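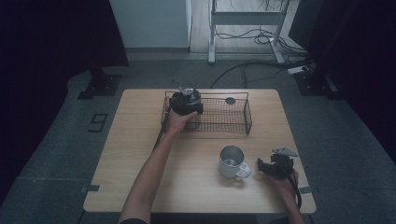 3.2 Storage of drinkware between uses

Where a mug is kept decides how far it has to travel before anyone can drink from it. In the household survey reported in Section 2, respondents from 400 homes listed 1,382 storage places for cups, mugs and tumblers, and open containers came second only to closed cupboards. We therefore chose an open container for the table task: a rectangular black basket of wire mesh, low at the sides, set lengthwise on the far half of the table, with a white mug standing in front of it (Figure 4). The low sides matter, as a mug can be lifted over them without the wrist having to turn far. A deeper basket of the Lekik type was tried in February and dropped after 2 sessions, when participants began tipping it towards themselves to see what was inside.

Figure 4. Table layout for the storage task, with basket and mug.

The mug was chosen for its handle. Survey respondents who kept mugs in baskets often said that handles caught on one another or on the rim, and several had moved to handleless cups for that reason. In the layout shown, the handle of the mug points towards the lower right. Handle direction was varied between trials, and its effect on placing time is given in Table 5.

Each participant completed 18 trials. They were told to put the mug away as they would at home and were given no rule about where in the basket it should go. Most placed it near a corner, upright. A smaller group laid it on its side, a habit that the survey had recorded mainly in homes with the shallow Dallia drawer insert. We did not treat this as an error.

Two limits should be noted. The table was lower than a normal kitchen worktop, so reach distances cannot be compared directly with those measured in the Cliller kitchens. The basket also held very little, and crowding, the commonest complaint in the survey, is left to the experiment in Section 4.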